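3.2 Storage layout and the return of hand tools

The second part of the study looked at where small tools end up at the close of a job. Earlier work by Sheehan and Yan compared drawers with open wall storage in shared workshops and found that people put things back more often when the storage spot could be seen from the bench. We kept their general approach but limited it to light hand tools and tape, the items our participants said they lost most.

Each of the 14 participants worked at a bench with a perforated board behind it. Tools that stand upright went in a cup, tools with loops or jaws went on single hooks, and tape went on straight pegs. No outlines or labels were used. Participants were told only that the bench should be clear when they left. A typical mid-session layout is shown in Figure 6, with screwdrivers in the cup, scissors and three rolls of tape hanging on the board, and a screwdriver, scissors and pliers still on the tabletop.
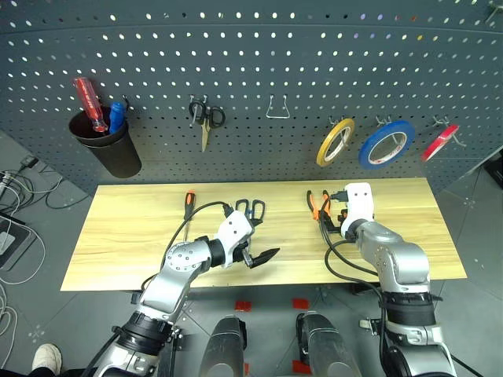 Figure 6. Board and bench during a session. The wire hook near the centre of the board is empty.

We logged 755 returns over the length of the study. A return was counted when a tool left the hand and stayed on the board or in the cup until the participant picked up something else. Tools set down on the bench and moved later were logged at the later time. Two coders worked from the same sheet and settled differences by talking them through.

Tape was the simplest case. Participants pushed the roll onto whichever peg was free, and the order of colours changed from session to session without slowing anyone down. Screwdrivers also went back quickly, as the cup accepts them at almost any angle. Scissors and pliers took longer. The handle has to be lined up with the hook, and several participants used their other hand to steady it - a small thing, but it meant putting down whatever else they were holding. When both hands were full, the tool usually stayed on the bench.

Participants who worked left-handed were not analysed separately. Hook height was kept the same throughout and is taken up again in Section 3.4.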